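Pririer dual-arm kit, gripper options for fabric

torquelimit
Posted February 2019
Has anyone run the Pririer two-arm kit on garments? The quote I have lists the arms, the stock parallel grippers and the Wovwood control package. Payload is fine on paper. My concern is the fingers. Single-ply jersey on a smooth table is hard to pick up without dragging the rest of it.

ellano_r
We have had one since April. Stock fingers work on towels and denim. On thin knits they pinch two layers or none, depending on approach height. I ended up setting the Z offset per garment type. 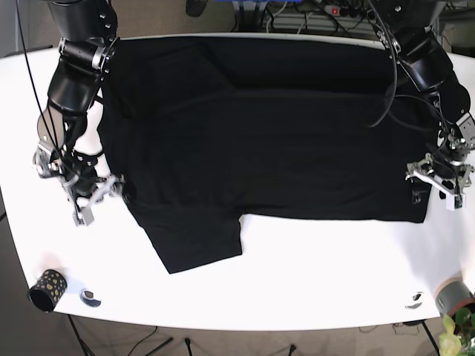
Pririer arms on a black T-shirt, one gripper at each end.

Both grippers come in from above. I cap closing force at 16 N and approach speed at 10 mm/s. Anything faster and the fabric bunches ahead of the fingers.

bracket_88
16 N is high for jersey. You will mark it. Hsueh sells soft pads that fit the stock plates and let you drop well below that.

ellano_r
Tried the pads. They slip on the hem. No marks on anything I have run so far — up to 500 cycles on one shirt.

bracket_88
One shirt is not a test. Washed cotton behaves differently from new stock, and the pads need to be seated square or they will slip. Check the torque on the mounting screws.

torquelimit
How is the vision side on black fabric? Low contrast at the folds is what broke our last setup.

ellano_r
Edges against a white table are easy. Folds inside the outline are poor with the default Wovwood settings. Raise exposure and let the table clip. The manual advises against it, but the corner finder only needs the outline.

bracket_88
Disagree on clipping. You lose the sleeve hem when it curls. Use side light and leave exposure alone.

torquelimit
Side light I can do. Asking Pririer for a quote without the stock fingers.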